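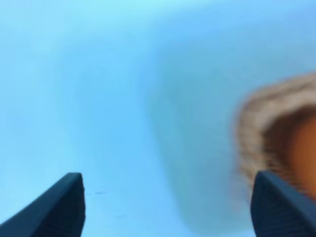
Where Does It Go? A Put-Away Basket for the Shared Room at Hamel
Term project, Home and Interior Studies
Group: Jinfeng Feng, Capucine Gilbert, Aurélien Brunet
Project advisor: Heike Dreßler
Submitted November 3, 2019

1. Background

Every shared room has one flat surface that everybody trusts too much. In the Hamel residence it is the white table against the wall on the ground floor. It was bought for studying. Over the past year it has been used for gloves, chargers, half a chess set, mail for people who moved out in April, and a bathrobe belt that still has no known bathrobe.

Our assignment was to pick a small domestic problem and try a small domestic fix, with a budget that would not frighten the department. We picked the table. Two of us live in the building and the third (Aurélien) visits often enough to have left a scarf there, so we did not have to travel far for our research.

The fix we chose was a basket. We were aware that "put a basket on it" is what people do when they have given up on a problem, and Ms. Dreßler wrote as much in the margin of our proposal. We kept the basket and rewrote the proposal.

2. What we wanted to find out

First, whether a container on the table would gather the loose things together, or would simply be one more thing on the table.

Second, whether the items would leave the basket again. Getting them in seemed easy enough. Our worry was that we would be building a very small attic.

Third, which kind of basket and which spot on the table made a difference. Capucine was sure the spot would matter more than the basket. Jinfeng was sure of the opposite, and had already picked out a basket.

3. Choosing the basket

We borrowed containers from our own rooms and from relatives, then tried them on the table for a day each. The fabric bin folded up on itself whenever it had nothing in it, and after lunch it looked like something else that needed putting away. The clear plastic box worked, but people treated it as trash, and Jinfeng had to fish a good pencil case out from under a banana peel. A metal wire basket let gloves through by the fingers and kept hold of them.

The woven wicker one won. It is rectangular with rounded corners, honey-brown going on orange, with a thick rolled rim that you can grab from any direction. It holds its shape with nothing in it. It also stands out against a white tabletop, and in a room where people walk through looking at their phones, this counted for a lot.

Its faults should be listed too. The weave catches wool. The floor of the basket is ribbed, so coins and earring backs settle down between the strands and have to be tipped out. Nothing small should go in it without an envelope, a rule we made in the second week, after the first earring.

4. The table

We had not planned to write a section on the table, but it had opinions of its own.

The top is smooth and matte with no pattern, and it is pale enough that every object on it looks like an announcement. We had expected this to help. A person leaving a sock on a white table ought to feel watched. In practice the pale surface made single objects look almost arranged, and people stepped around them with respect. Two socks looked like a pair somebody was coming back for. Only when the things began to overlap did anyone call it a mess.

Placement came next. We began with the basket in the middle of the table, where it was impossible to miss and also impossible to work. Within an evening somebody had moved it to the floor, where it became a footrest. We put it back at the front edge. It was pushed along by elbows until it hung over the side, and then it went to the floor again without help.

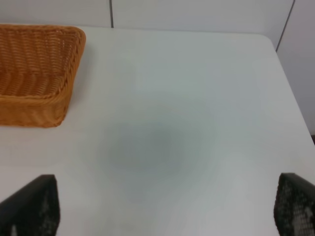 The back corner was the answer, nearly at the wall, with the open stretch of tabletop left to whoever needed it. From there it stayed within reach of a person sitting down and out of reach of their elbows. Capucine asked for it to be recorded that she had suggested the corner on the first day. It is hereby recorded.

One thing we noticed about light. In the evening a person leaning over the table throws a big soft shadow across the top, and dark items such as black gloves get lost in it. Anything that was left out and missed at closing time was usually dark. A better lamp would fix this. We did not have the budget for a lamp and mention it in case somebody reading does.

5. The rules

Our first set of rules filled a full page, with subheadings. Annick Hervieu, who has managed the building for longer than any of us has been in school, read it standing up and asked who we thought was going to read it sitting down. The version that went on the wall was this:

If it is on the table and you are not using it, it goes in the basket.
If it is yours, take it out.
Small things go in an envelope first.
No food. This includes fruit.
The basket is emptied every week. What is left goes to Annick.

The last rule did more than the other four combined. Annick does not scold anyone. She keeps the items on a shelf in her office and you have to go in and describe them to her, and she asks follow-up questions.

6. How we kept track

We kept a notebook by the door and took turns. Whoever was on duty wrote down each item found in the basket in the evening, along with what sort of thing it was and whether it had gone by the next evening. Over the trial we logged 43 items. We did not try to find out whose they were, partly for privacy and partly because we recognized several of them as our own.

The categories were clothing, paper, cables, kitchen things, and "other." We started with a much finer system that included "soft, wearable" and "soft, not wearable." It broke down over a fleece blanket that Aurélien had been wearing.

The notebook has gaps. On some evenings the person on duty forgot and filled in the page the next morning from memory, and on one page the handwriting suggests a bus. We have left those pages in and treat them with caution.

7. Results

The table got better. We base this on the notebook and on the less scientific fact that people began to study there, which at least one resident told us she had not known was allowed.

Clothing was the largest group by a long way, and hats and scarves were the bulk of it. It also left the basket fastest, especially on cold mornings. Paper was slowest. Once a sheet of paper had gone into the basket it sank to the bottom and took on the curve of the wicker, and its owner seemed to feel released from it. Most of the paper went to Annick at the end of the week, and most of what went to Annick was paper.

Cables behaved the way cables behave. Two went in separately and came out as one.

Soft and fluffy things were a special case. They were put into the basket willingly enough, but they spread, and one fuzzy item could fill the whole opening and make the basket look full when there was still plenty of room beneath. New arrivals were then laid on the table next to it. We dealt with this by rolling soft items up and standing them on end along the side. It takes a few seconds and makes the basket look like a bakery display. Several people complimented us on it who had never said a word about the rules.

8. What went wrong

For three days the basket disappeared. It had been taken to carry laundry upstairs by somebody who found it empty and reasonably concluded it was free. We had not written on the sign that the basket itself should stay, and we have now.

We also set up a second basket on the windowsill, for things going to the thrift shop on Surkow Street. This was a mistake. People could not be bothered to tell the two apart, and a resident nearly bought back his own sweater. The windowsill basket was withdrawn after a short and unhappy career.

Then there was the matter of the sign. Jinfeng ordered it from the Fivard copy shop, laminated, and it arrived reading "PUT AWAY BASKET," which a number of people took as an instruction and obeyed. We corrected it with a marker.

9. Discussion

The basket did not make anyone tidier. We asked, and Capucine's room was offered as evidence by Capucine. It did give the loose things one place to be, so a person wanting the table had to move a single object a short way instead of making a series of small moral decisions about other people's hats.

Jinfeng was right that the basket mattered: the fabric bin would have failed anywhere. Capucine was right about the corner. We have agreed to present these as joint findings.

Whether it would last with no one keeping a notebook is a fair question, and Ms. Dreßler asked it at the midterm review. We suspect the weekly emptying is the part most likely to slip. Annick has said she will go on with it through the winter on the condition that the fruit rule is enforced.

If we did it again we would start in the corner, have somebody proofread the sign, and try a second table elsewhere in the building to see if the habit carries over. There is a candidate on the top floor. It currently holds an aquarium pump, no aquarium, and a stack of newspapers that Aurélien has asked us not to touch.

10. Division of work

Jinfeng Feng chose and tested the containers and wrote sections 3 and 4. Capucine Gilbert did the placement trials and most of the notebook, and wrote sections 6 and 7. Aurélien Brunet wrote the rest, rolled the scarves, and has since collected his own from the office, having described it correctly on the second try.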